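Overgaard wallet edges coming apart after a year, fix it or send it back?

Asked by Ionuț Radu in Clothing & Accessories > Leather goods
294 views, 3 answers

I have an Overgaard bifold in the brown pull-up leather. I bought it new from the Wulldale shop and have carried it in my back pocket nearly every day since. The stitching is still fine, but the painted edge along the fold has started to crack and peel. On one corner the two layers of leather have opened up enough that I can slide a fingernail between them.

The inside is in good shape. The card slots have stretched a little, but they hold. I carry six cards and some folded bills, no coins.

I wrote to the shop and they said edge wear is not covered, but that they would refinish it for $22 plus shipping both ways. The turnaround is listed as up to 12 business days. The wallet was $68 new, so I'm not sure that makes sense.

My questions:

Can I reglue the corner at home without making a mess of it? What kind of glue?

Is edge paint something a regular person can put on, or should I scrape it all off and leave the edge bare?

Does anyone have a wallet in this price range that doesn't do this? I have been looking at the Treredik one, but the photos show the same kind of painted edge.

Answer 1 (accepted)
Þórey Oddsson

You can do this at home. I have repaired the edges on two wallets and a watch strap, and the supplies cost less than the shop is asking.

For the glue, get a flexible contact cement made for leather or shoes. Do not use super glue. It dries hard, and the first time you sit on the wallet it will crack and take some of the leather with it. Open the corner gently, clean out any lint with a dry toothbrush, and put a thin coat on both sides with a toothpick. Let it get tacky according to the tube (mine says ten minutes), then press it together and clip it with a binder clip. Put a scrap of cardboard under each side of the clip or it will leave dents in the leather. Leave it overnight.

For the edge, peel off whatever is already loose. You do not have to get all of it. Sand the rough spots with 400 grit until the old paint blends into the bare leather, then wipe off the dust.
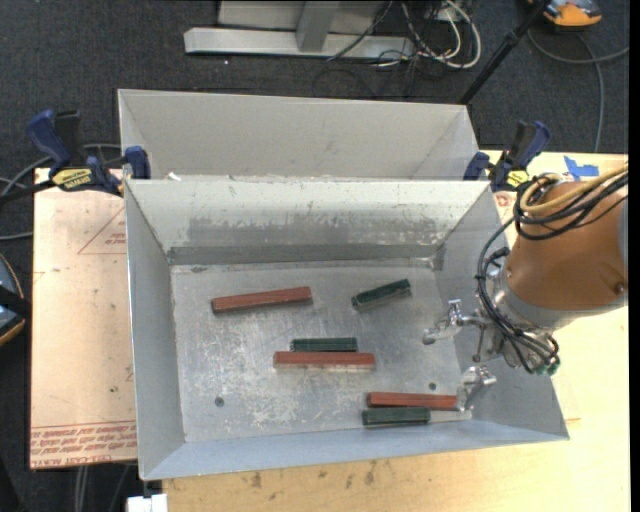

Edge paint goes on in thin coats. Three is usually enough. Use the side of a toothpick or a small awl and roll the paint along the edge so it sits in a slight dome. If it runs onto the face of the leather, wipe it off right away with a damp cloth. Let each coat dry fully and sand lightly between them. The fold is the hard part — lay the wallet open flat while you paint it, and don't close it until the next day. If you paint it closed, it will split again the first time you open it.

Brown is hard to match. I bought a dark brown that was a shade too red and I stopped noticing after a week. If you want to skip the paint, you can burnish the edge with a little beeswax and a piece of canvas. It looks more casual and needs redoing a couple of times a year, but it can't peel.

I would also move it to a front pocket. Most of the bending comes from sitting.

Answer 2
tanbark1144

Had the Treredik for two years. Edge paint started going at the fold at about the same point yours did. Leather is nice, slots are tighter than they should be. I wouldn't replace one with the other.

If you want no edge paint, look for "turned edge" in the listing. The leather is folded over and stitched so there isn't a raw edge to finish. Drotoser makes one. It's a little thicker, and it only comes in black and a tan that gets dirty fast.

Answer 3
mkl_east

just use it till it falls apart. its a wallet

Comments on Answer 1

Ionuț Radu: Thanks. I did the corner Monday night and it is holding so far. I used too much glue and got some on the outside, but it rolled off with my thumb after it dried. The edge paint is on order. Is it OK to put conditioner on before I paint?

Þórey Oddsson: No, do the paint first. Conditioner leaves oil on the edge and the paint won't stick well. Give the last coat two days, then condition the faces and stay off the edges.

Ionuț Radu: OK, will do it in that order.

tanbark1144: the pull-up leather will go darker when you condition it, try a spot on the inside first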